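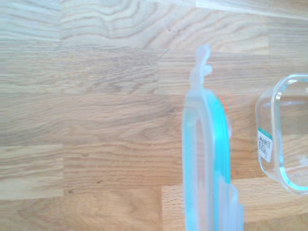 The lid flaps are the fault and the arm is fine, was the view from the Stistow end of the table, and it was minuted before the chair had managed to open the meeting. The same voice asked that the wrist camera be wiped before anyone touches the grip settings again. Agreed, with some muttering.

Home | Minutes | Cells | Rosters | Contact
Print this page | E-mail this page

Minutes, kitchen cell maintenance meeting, Jan 4, 2021

1. Previous minutes
Accepted. The spelling of Onuvitz was corrected, again.

2. Wrist camera
Focus to be checked with the arm parked, then at working speed. Exposure stays at 100 until the new value has been tried on the Cù cell, which has less to lose.

3. Gripper and tongs
Grip force is set at 218 on the controller and 150 on the laminated card. The meeting favoured the controller. The card will be corrected - this was also the resolution last May. 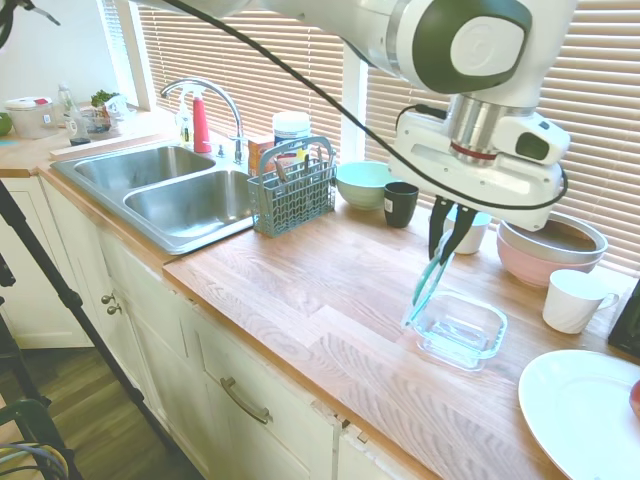 Kitchen cell, tongs in the gripper, glass container below.

Finger screws to be re-torqued at each tong change. Morov asked whether a tong change includes picking the tongs up off the floor. It does.

4. Cabling
The arm cable needs more slack at the wrist and less everywhere else. Onuvitz to supply clips. Colour not important, despite a lengthy discussion of colour.

5. Lubrication
Deferred. The grease has been ordered to the wrong building.

6. Other business
Stistow requested its torque wrench back. Morov will look for it.

Meeting closed when the room was needed by the people who had booked it.

2 comments | Share (2)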